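News > Community > Brulldale

Brulldale's mattress drop-off will stay open through winter

2026-06-02

If you have had an old mattress leaning against the wall of your garage since the summer before last, you will be pleased to hear there is no need to panic just yet. The free mattress drop-off at the Brulldale transfer station, which was only ever meant to run for the month of May, will now carry on until the end of winter.

The council confirmed the longer run this week after a far busier month than it had planned for. It had expected around 1,000 mattresses through the gate and ended up taking 2,341, with utes and trailers lined up as far as the Erkier Road turn-off on the first morning. Anyone who sat in that queue with the heater going and a thermos on the dash will remember it well, and will be glad to know a second unloading bay has been opened on the creek side.

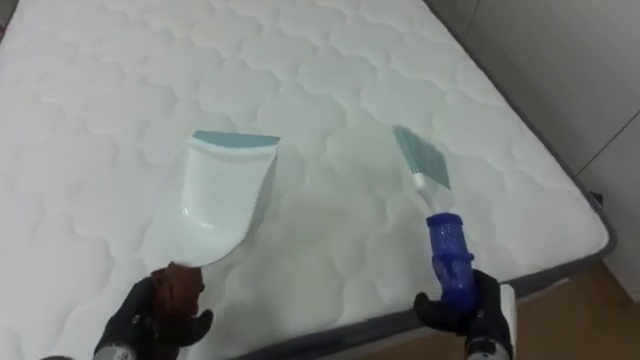

Much of the demand comes down to plain old cost. Getting rid of a mattress at the station normally means a fee of $58, and for a family replacing a couple of beds at once that is a fair chunk of the grocery money. Dumping along the river track had become a sore point as well, and walkers have been telling this paper about it for years – usually with a good deal of feeling.

Mattresses handed in at Brulldale are trucked to the Drollotero recycling yard, where they are pulled apart by hand. The steel springs go off for scrap, the foam is shredded for carpet underlay and the timber is chipped for garden mulch. Of the May intake, 714 were judged too far gone to recycle and went to landfill, a figure the council hopes to bring down by asking people to keep theirs under cover until they can bring them in.

Households can drop off up to four mattresses of any size, along with bed bases, and you will need to show something with a local address on it. Cot mattresses are welcome too. Businesses, including motels and caravan parks, still have to book and pay.

Residents without a trailer can ring the council's front counter to go on the pick-up list – be patient with them, as it is a long one.

Filed under: Around the Shire, Waste & Recycling

Comments

doan_rd_local
Took two queens and a single in last month. Friendly blokes on the gate, in and out in ten minutes once we got past the queue.

Maggie's nan
Does anyone know if they take futons? The article doesn't say and I can't get through on the phone.

creekside58
Good news, but they need to fix the potholes on the way in. Nearly lost the whole load.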